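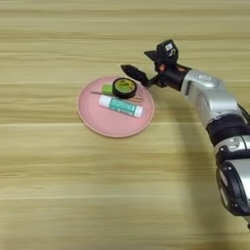
Pink plate, bench side: tape roll, glue stick, the small green block, the thin stick. Arm over the tape.

Wednesday, February 17, 2021
Rosalinda Catacutan, kitting bench, Clanddale

Spent the morning on the plate work again. The idea, for anyone reading who missed the November meeting, is that the arm takes over the small-item picks for the craft kits and the people on the bench go to "checking and exceptions." I wrote down then that I wanted to see what counted as an exception. I still do.

Tape is the item everyone likes to show visitors. It has a decent edge and it doesn't care much which way round it lies. The stick is another matter. On a plate with other things lying over it, somebody has to decide what moves first, and today that somebody was me, at the keyboard, for most of the session. I logged 40 picks. In the old way of working I'd have done those and had the lids on before the coffee was ready.

Hiyori thinks I'm being unfair, so her side goes in too. She says speed was never the point this month, and that my wrists will thank me by summer. She's right about the wrists. I had 2 weeks off with them last year and I'm not eager to go back to full days of sorting by hand. But the Brunudeck people keep saying the arm "frees up" the bench, and so far it has freed me up to sit on a stool and watch it. Watching is tiring in its own way. You can't chat, you can't look away for long, and at the end of the shift you haven't made anything.

Other things I don't like:

The count sheet now credits picks to the cell. When a kit goes out wrong the return slip still has a person's initials on it. I raised this with Magaña and was told it's a spreadsheet matter. Fine – then somebody please change the spreadsheet.

Training. We used to put new starters on small items first, as that's how you learn the parts. If the arm has the small items, where do they start? Hiyori suggested pairing them with whoever is on checking. I'd try that, but it needs 2 people on a job the plan has down for one.

Layout. I keep catching myself setting things out the way the arm prefers. That's work, and it isn't in anyone's time estimate. Will start writing down my setup minutes from tomorrow and ask Hiyori to do the same on her shift so we aren't arguing from memory.

To do: setup minutes column in the log. Ask Sevodov for the revised shift plan in writing. More runs with the stick underneath, no rearranging beforehand, whatever the demo people say.

Hiyori Iwasaki has the bench this afternoon. Stool is too low for her, the other one's by the sink.

Recent entries
Return slips and initials, first go
Glue stick labels: new supplier, same trouble
Notes from the November meeting (H. Iwasaki)
Shift plan questions for Sevodov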